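## 4. Première prise en main de la pince Breltix

Bon, la pince est déballée, la batterie est chargée, on passe aux choses sérieuses ! J'écris ce chapitre comme je l'aurais voulu en ouvrant mon propre carton (la notice d'origine tient sur un recto, et en anglais). Si vous avez acheté le kit complet à 699 euros, tout est dedans. Avec le kit nu, il vous manquera la carte mémoire et la petite clé Torx.

### 4.1 Avant d'allumer

1. Vérifiez les vis des plaques blanches, à la base de chaque doigt. Un quart de tour suffit, c'est du plastique.
2. Passez un chiffon sec sur les patins magenta. Pas d'alcool : j'ai essayé, ils deviennent glissants pendant une bonne heure.
3. Ouvrez et fermez la gâchette 12 fois de suite, à vide. Ça doit rester souple d'un bout à l'autre.

> **Attention :** ne mettez jamais le pouce entre les doigts pour « tester la force ». Milagros Aranda l'a fait devant moi en mars et elle s'en souvient encore.

### 4.2 Régler l'ouverture

Je commence toujours par un objet à bouchon vissé, posé droit, avec un peu de place autour. Les doigts arrivent de part et d'autre, la main reste basse, et on avance tout doucement. 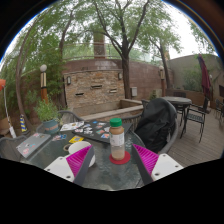
4. Maintenez le bouton latéral jusqu'au double bip : l'appareil retient l'ouverture courante comme ouverture maximale.
5. Serrez jusqu'au contact, sans forcer, puis appuyez une fois. C'est votre point de fermeture.
6. Relâchez d'un coup. Si le voyant clignote orange, recommencez à l'étape 4 (ça m'arrive une fois sur deux quand je suis pressé, donc pas de panique).

Le réglage est gardé en mémoire même si vous retirez la batterie. Par contre, il saute à chaque mise à jour du micrologiciel, et là-dessus le support de Plaltik m'a répondu très gentiment que c'était « le comportement attendu ». Soit.

### 4.3 Enregistrer un premier geste

7. Reculez de deux pas et attendez le bip long avant de bouger.
8. Approchez-vous à vitesse normale. Pas au ralenti ! Un geste trop lent donne une trajectoire toute hachée.
9. Saisissez, soulevez à peine, reposez, ouvrez les doigts, reculez.
10. Appuyez sur le bouton arrière pour clore la séquence.

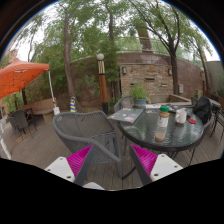

Le point de départ compte presque autant que la saisie. Cayetano Soler, qui m'a prêté sa pince de rechange, démarre toujours collé à l'objet et s'étonne ensuite que le logiciel perde le fil. Prenez du champ, quitte à avoir un obstacle à contourner : un fauteuil tressé placé avant la table, par exemple, vous oblige à passer par le côté, et c'est très bien comme ça. Les plateaux en verre où se reflètent le ciel et les arbres demandent un peu plus de soin. Dans ce cas, je passe l'exposition en manuel et je refais une séquence courte pour comparer.

> **Note :** la mémoire interne accepte 4000 séquences, mais le menu devient franchement pénible bien avant. Videz-la régulièrement vers l'application Utwood.

### 4.4 Si ça coince

- **Les doigts ne se referment pas ensemble :** démontez le doigt droit, replacez l'axe, remontez. Comptez 90 secondes la première fois.
- **Pas de bip long :** la carte est pleine ou mal enfoncée.
- **La séquence s'arrête toute seule :** baissez la sensibilité d'un cran dans *Réglages > Gâchette*.

Pour le support mural Riviere, voyez le chapitre 5. Ne le fixez pas tout de suite, il faut d'abord passer le câble par l'arrière.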